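Robotics / Household Tasks / Papers

4. Hanging and Sorting Tasks

4.1 Choice of chores

The question behind this study is a narrow one: which ordinary chores can a two-fingered machine do today, without a person stepping in, at a rate that would be of any use in a home or a small shop? Earlier work by our group (Tapia and Fuchs) looked at wiping and stacking. We left those out and took up hanging, because every household does it and because it has a clear end point. A hanger is on the rod or it is not.

Demonstrations were collected by hand, with the operator holding the gripper and doing the chore at normal speed. Celeste Espinoza and Perla Gallegos recorded most of them over a single September, and Emerson Damasceno recorded the remainder. After removing recordings with tracking faults we kept 1,861 demonstrations across all tasks. The Malholm arm was then run on the learned policy with no further tuning between tasks.

4.2 Hanging

Each trial began with one plastic hanger lying flat on the work surface. The arm had to pick it up, turn it upright and place the hook over a horizontal rod. We allowed 60 seconds. Of 60 trials, 42 ended with the hanger on the rod and staying there after release. The other 18 failed. Most failures came at the last step, when the hook touched the rod from the wrong side and the hanger swung out of the fingers. A few came earlier, when the fingers closed on the thin part of the hanger and it rotated in the grip.

Colour had no effect that we could measure. Size did. Smaller hangers were harder to seat, and the policy tended to release them too soon. Tapia has suggested that a wrist force sensor would fix this, and Fuchs disagrees, on the grounds that contact with a light plastic hook is too faint to read. We have not tested either view.

4.3 Working area

Hanging was done in a booth lined with dark fabric, clipped along the top of the walls. The plain lining cut down the number of background features that changed between sessions. Figure 3 shows the view from the gripper, with two white hangers at the black rod and the soft orange fins of the fingers in the foreground. The square markers on the finger bases are used to estimate how far the gripper is open.

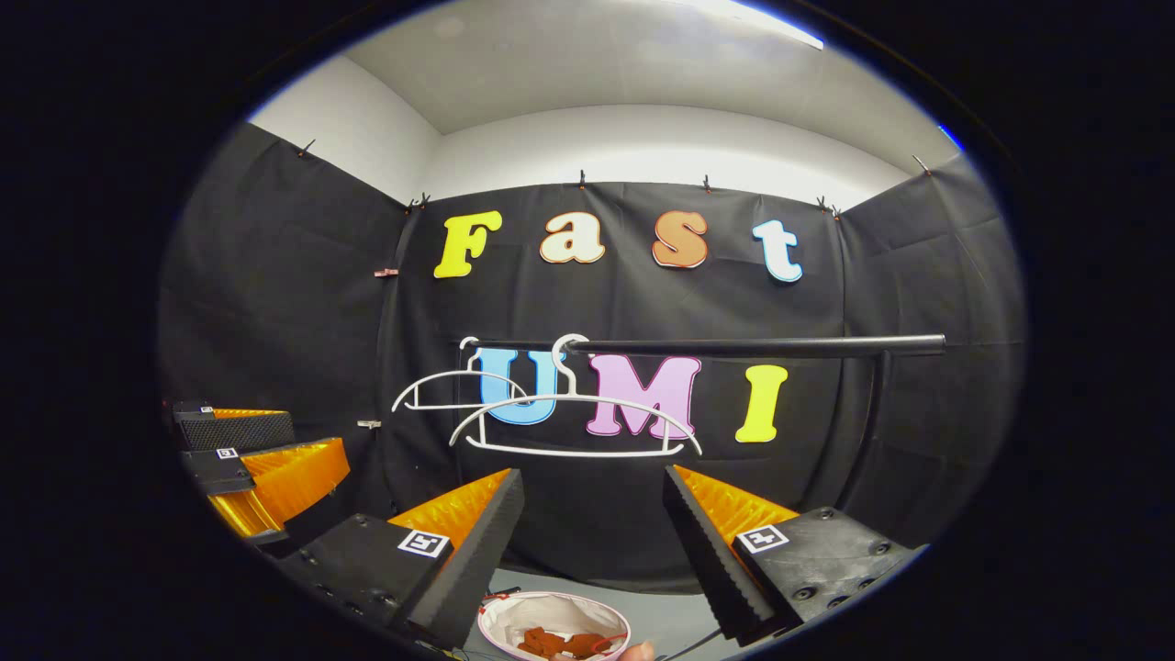 Can a machine take over the hanging of laundry in an ordinary home yet? Only the simplest part of it; an empty hanger on a fixed rod is within reach, but a wet shirt on a crowded line is well beyond what we tested.

Figure 3. View from the hand-held gripper in the fabric-lined booth.

4.4 Limits

All trials used a rod at one height. The Arkard controller also stops the arm when it nears the walls, and this removed some approaches that a person would use freely. We did not try hangers with clothing on them. Heavier garments shift the centre of mass and will need separate demonstrations.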